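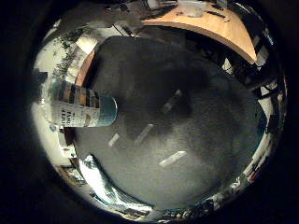

A canister held up close over the carpet at Thursday's open day.

I finally got over to the Farkireo open day in Brarville on Thursday, and I'm so glad I went! I've been walking past that building for ages (it's on my way to the bakery) and had never once been inside. Dwynwen Voyle met us at the door, handed out name stickers and told us to ask anything we liked, so of course I did.

The demonstration was all about picking up household things, the kind of stuff you'd have on your own kitchen counter. Cans, cups, bottles, cloths. Adaeze Akinola ran it and talked us through it for 90 minutes, which went by faster than I expected. She says the hand's own view is the one the team cares about most, and it's a funny way to see a room – everything bends around the edge and whatever is being held looks enormous.

There were 28 of us, including a whole row of kids from Clarport who wanted to know if it could make a sandwich. (Not on the list yet, according to Adaeze.) My own question was about cloth. I can barely fold a fitted sheet myself, and she told me soft things are a lot harder to plan for than a bottle, which keeps its shape when you grab it.
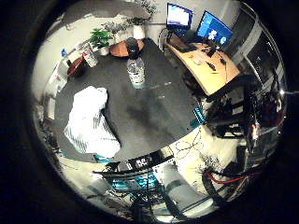
The gripper at the near end of the table, with a water bottle, two bowls and a crumpled cloth.

I liked how ordinary the place felt, too, with potted plants and a desk with a couple of monitors on it. Erasto Kimaro, who came along with me, spent most of the break asking about the cables and had to be dragged off to get coffee. Good coffee, by the way, and somebody had baked cardamom buns.

Kerubo Owino gave a short talk at the end about Mugo, the program that lets local students spend time in the lab. It has 11 places for the summer and sign-up is at the front desk.

The next open day is in June, starting at 2 in the afternoon. It's free, but you do need to put your name down first, and parking on that street is awful, so take the bus if you can.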